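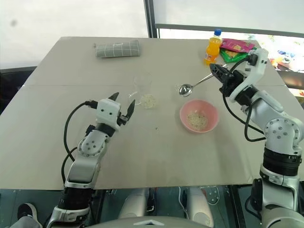
克隆丹蒙特公共图书馆
关于旧报刊阅览室调整及地方报纸数字化第二阶段工作的说明，分条发布如下，请各位读者留意。（1/14）

克隆丹蒙特公共图书馆
自6月3日起，二楼旧报刊阅览室暂停接待普通读者。原有阅览服务移至一楼东侧参考室，开放时间为周二至周六上午九时至下午五时，午间不闭室。持有效读者证者无须另行登记。（2/14）

克隆丹蒙特公共图书馆
本次调整涉及馆藏地方报纸合订本1,160册，主要为《马塞多晨报》《乌维茨商报》及若干短期刊行的教区小报、行会通讯。上述合订本在整理期间不提供原件调阅，已完成缩微的部分可在参考室使用阅读机查阅。（3/14）

克隆丹蒙特公共图书馆
《马塞多晨报》现存最早一期的报头与此后各期不同，刊名下方另有一行小字，注明由格鲁德蒙特印刷所承印。此前本馆目录将其误录为另一种刊物，致使部分读者检索时未能查得。目录已予更正，旧索书号仍可检索，系统会自动指向新号。（4/14）

克隆丹蒙特公共图书馆
关于纸张状况：二十世纪前期的新闻纸酸化较为普遍，折痕处尤其脆弱，翻动时易掉屑。经逐册检查，有29册列为甲类，即书脊断裂或边缘缺损严重，须先行加固方可扫描。加固采用薄型修复纸与淀粉糨糊，不使用胶带，也不使用塑封。（5/14）

克隆丹蒙特公共图书馆
早年曾有工作人员以透明胶带修补破页，胶质老化后渗入纸张，留下褐色印迹，字迹亦受影响。此类页面将照现状扫描，并在元数据中注明，不作图像修饰。读者如在使用中发现文字难以辨认，可申请参阅对应的缩微胶片。（6/14）

克隆丹蒙特公共图书馆
数字化工作的技术规范由本馆特藏部主任韦林顿·特谢拉主持修订。新规范要求每一版面完整保留页边与版心外的印刷标记，广告版、讣告版及附页一律收录，不得以内容重复为由略去。（7/14）

克隆丹蒙特公共图书馆
特谢拉主任在内部说明中写道：“研究者所需者，往往在当年编辑最不经意之处。船期表、米价、遗失启事，均应与头版同等对待。”本馆采纳这一意见，并据此调整了著录字段，新增“行情”“启事”“船期”三类检索项。（8/14）

克隆丹蒙特公共图书馆
人名检索方面，须说明一点。旧报中同一人名常有多种拼写，地名亦然，乌维茨一地在早期报纸上至少有两种写法。本馆正编制异名对照表，首批收录本地地名与行号名称，人名部分留待后续。读者检索无果时，建议改用旧式拼写，或按日期逐期浏览。（9/14）

克隆丹蒙特公共图书馆
自动识别所得文本存在误差，报纸分栏密集、油墨洇散之处误差更大。本馆提供的全文检索仅供查找线索之用，引用时请以版面图像为准，并注明报名、日期、版次。参考室备有引用格式说明，可向值班馆员索取。（10/14）

克隆丹蒙特公共图书馆
征集启事：《乌维茨商报》馆藏现缺7期，《马塞多晨报》缺1月份增刊2份。如有市民家中存有上述报纸，无论完整与否，敬请与特藏部联系。可捐赠，亦可借出扫描，借出者由本馆出具收据，扫描完毕后原件奉还。（11/14）

克隆丹蒙特公共图书馆
请勿自行压平、清洗或粘补旧报。折叠存放者维持原折叠状态即可，以无酸纸袋或洁净白纸包裹，避免日晒及潮湿，勿与剪报册、照片混放。不便亲自送馆者，可致电特藏部约定上门查看的时间，此项服务限克隆丹蒙特市区及马塞多镇。（12/14）

克隆丹蒙特公共图书馆
补充答复几项近日收到的询问：
一、原件在扫描完成后继续由本馆保存，不作剔旧处理。
二、版权保护期内的版面仅限馆内终端阅览，不提供下载。
三、学校团体查阅请由教师提前一周提出书面申请，每次限一个班级。
四、参考室内可使用铅笔和手提电脑，墨水笔请存放于入口处储物柜。
五、阅读机打印按页收费，标准与复印服务相同，费用可在一楼服务台缴纳。
六、外地读者可来函委托查阅，来函请写明报名和大致年月，范围过宽者，馆员会先行回信商定检索区间。（13/14）

克隆丹蒙特公共图书馆
二楼阅览室恢复开放的日期将另行公告。在此之前，已预约原件调阅的读者将陆续收到特藏部的电话通知，预约可顺延，亦可改为缩微阅览。如联系方式有变更，请于服务台办理更新。由此带来的不便，敬请谅解。
克隆丹蒙特公共图书馆特藏部（14/14）

克隆丹蒙特公共图书馆
更正：第2条所列开放时间，周六应为上午九时至下午一时，其余各日不变。参考室门口告示以此为准。

克隆丹蒙特公共图书馆
另，有读者询问格鲁德蒙特印刷所的账簿是否一并数字化。该批账簿属寄存资料，尚未取得寄存方的书面同意，目前仅可凭介绍信在特藏部查阅原件，不得拍照。申请表可在特藏部领取，填妥后连同介绍信一并交回。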